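Staff profile: Tzu-hsuan Siu, Writing Instruments and Desk Supplies
Plelircombe Centre for Stationery Reuse
2021-03-17

The sorting desks at Plelircombe handle pens, markers and pencils surrendered by offices across the district. Tzu-hsuan Siu has supervised the work for six years and agreed to speak with the newsletter about how a donated pen is assessed.

Pens at the sorting desks, Plelircombe.

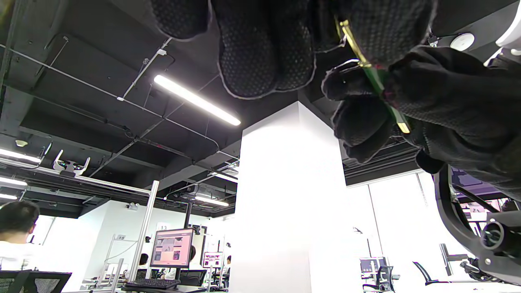
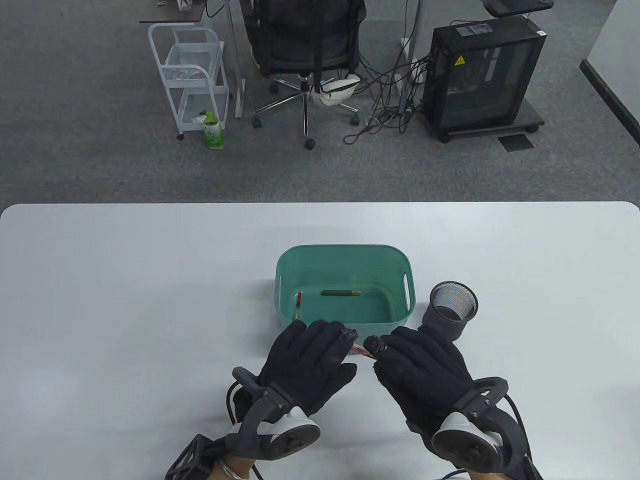

"People assume a pen is either working or finished," Ms Siu said. "Most of what reaches us falls between the two. It may have been in a drawer for years with the cap slightly off, and it needs to be looked at by a person before any decision is made."

Each item is uncapped, tried on plain paper and capped again before the next is taken up. Ms Siu regards the last step as the one most often neglected by new staff. "I ask them to listen for the click. If there is no click, the cap belongs to some other pen and we go looking for it."

In November the Centre received its largest single consignment, 2,835 items from the closure of the Hurno regional office. Of these, 596 were markers, which are assessed separately. Ms Siu described the intake as instructive. The cartons had been filled by department, and the accounts section had kept its red pens in bundles held by perished rubber bands, the residue of which had to be cleaned from every barrel.

"Methylated spirit on a cloth, and patience," she said. "We lost very few of them. The bands were the worst of it."

Metal-trimmed pens are set aside for closer attention. Refills for older models are not always available, and the Centre maintains a reference drawer of 14 refill types against which an unfamiliar pen can be compared. The Besson type fits a good many of the donated ballpoints. The Disico type, which is shorter, is frequently mistaken for it – a matter on which Ms Siu has written two internal notices.

Asked whether the colour of a pen affects its prospects, she said that it did. Schools request blue and black almost exclusively. Green and pink accumulate, and are offered to art programmes and community centres at the end of each quarter. "I would like to see more offices take green," she said. "It is perfectly legible and it photocopies well enough."

Ms Siu has also recommended that donors stop taping pens together. Tape lifts the printing from the barrel and leaves the clip tacky, and its removal takes longer than the test itself. A loose box, clearly marked with the name of the office, is preferred.

Donations are received at the rear counter on weekday mornings. Fountain pens should be emptied of ink before delivery.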